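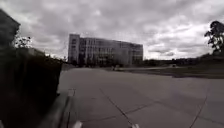 I have been walking through the Endach campus for a good many years now, first because I worked there and lately because it lies between my front door and the bakery, and I would like to put in a kind word for its big paved plaza before the Jirnila plan goes to a vote in April.

The plan, if you haven't read it (and I can't blame you, it runs to 172 pages), would fill most of the open paving with planters, kiosks and a row of something called activity pods. The complaint is that the place is too bare. Well, it is bare! You come out between those long office buildings with their rows and rows of windows, and suddenly there is all this sky, and on a gray day the clouds seem to have been given the room they need.

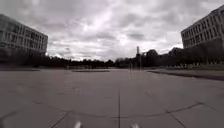

I grew up in Yimer, where the streets are narrow and dear to me, and I still remember what it felt like to cross a space this wide for the first time. I slowed down. I looked at the trees at the far end and took my time getting to them. I don't know how you put a price on that, though the plan does put one on the kiosks, and it is not small.

People say the trees are enough green and the paving is wasted. I'd say the dark line of trees looks as fine as it does partly on account of all that plain ground in front of it. Put 106 planters in between and you'll have a nice view of planters.

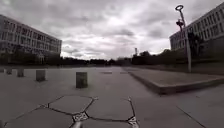 Gusteo wrote back after reading a draft of this that I must never have crossed it in January with groceries, and that a bench or 2 would hurt no one. Fair enough, and I'll take the benches gladly, along the edges, facing in. I would sit on one most mornings, with a roll from the bakery, and leave the middle alone.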